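Veltlow recalls desk lamps over loose hinge

2 min read

Lighting supplier Veltlow is recalling 2358 desk lamps sold in Australia after reports that the lower hinge can work loose and let the arm drop. The recall covers the Pliretti folding lamp in white and charcoal. Lamps with the clamp base use a different hinge and are not included.

The company said on 5th July that it had received reports of the arm falling without warning, usually when the lamp was fully extended over a desk. No injuries have been reported. In a few cases the lamp head struck the desktop and the diffuser cracked.

Veltlow said the fault comes from a locking washer that was left out during assembly at one plant. Lamps made after the plant changed its assembly line have the washer fitted and carry a green dot on the underside of the base.
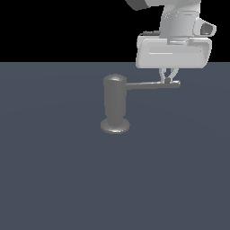

How to check your lamp

Unplug the lamp and turn it over. The batch code is printed on the silver label next to the cable. Affected lamps have a code starting with PL36. If the label has a green dot beside it, the lamp is fine to keep using.

Owners of an affected lamp should stop using it and fold the arm flat. Veltlow asks people not to tighten the hinge themselves, as the screw can strip the plastic housing.

The lamp can be returned to any store that stocks it for a full refund of the purchase price, or for a replacement from a newer batch. A receipt is not needed. Those who bought online can ask for a prepaid return label, and Veltlow says refunds will be paid within 20 days of the lamp arriving.
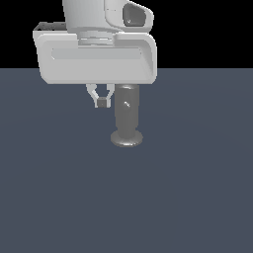
Rated life and other models

The recall does not affect the LED module, which is sold separately as a spare part. Modules already bought as spares can be fitted to a replacement lamp without any changes.

Dirnness, which sells a similar lamp under its own label, said its model is made at another plant and uses a metal hinge throughout. It has checked stock in its warehouse and found no lamps with the same fault.

The Pliretti range went on sale last year with three brightness levels, a touch dimmer and a colour setting that runs down to a warm 3000 kelvin. Sales of the folding model are on hold until all stores have cleared their old stock – the floor lamp and wall light are still available.

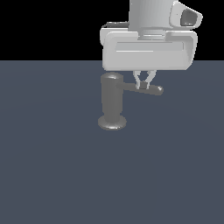
Robot arm with gripper, computer render.

Related items

Dirnness adds two-year warranty to reading lights
Sakamoto trims its range of plug-in dimmers
Choosing a bulb colour for the home office
Where to recycle old fluorescent tubes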